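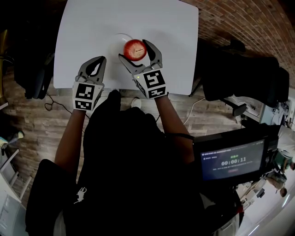

Software Engineer, Manipulation Planning and Tooling (full time)
Posted 5 Jan 2019

Cavudier is looking for a software engineer to join the group that builds Sirko, our planning and control stack for two-armed manipulation. You would be the ninth person on the team, and you'd have real code in the main branch within your first couple of weeks.

Sirko takes short demonstrations of everyday handling tasks (picking up fruit, moving a plate, opening a jar) and turns them into motions an arm can carry out on its own. Getting there takes a lot of software! Marker tracking, time alignment between sensors, trajectory cleanup, grasp scoring, and then a planner that has to come up with an answer fast enough to be useful. We're happy with some of it. Other parts badly need a fresh pair of eyes, and the time alignment code is first in line.

What you'd work on

Most of your time would go into the planner and into Dralach, our in-house tool for replaying and labeling recordings. Dralach started as a weekend script and now everyone here depends on it, so it deserves proper tests, a faster viewer and a file format we won't regret. You'd also help decide how we filter out poor demonstrations before they reach training - at the moment that is a pile of thresholds and we would love to do better.

What we're hoping for

Solid C++ or Python, and a willingness to read the other one
At least 2 years of writing software that other people had to use
Comfort with 3D geometry: frames, rotations, camera calibration
Some experience with ROS, or with something that does the same job

A background in motion planning or state estimation would be great, but we've hired people from games and from mapping, and both worked out very well. No degree requirement.

The practical side

The job is based in our Bernex office, with up to two days a week from home once you've settled in. The contract is permanent, with a trial period of 3 months. We can help with moving costs. The working language is English, and the arms are a short walk from your desk, so you can try a change the same afternoon you write it (we all do this, it's the best part of the job).

How to apply

Use the form on our jobs page. Send a resume and a few lines on a piece of code you enjoyed writing, with a link if it's public. Skip the formal cover letter. Applications are open until 18 January, and we answer every one.

The process is a half-hour call, then a paid afternoon working with two of us on a real Dralach issue. No whiteboard puzzles. We'd like you to start as soon as you can, but we'll wait for the right person.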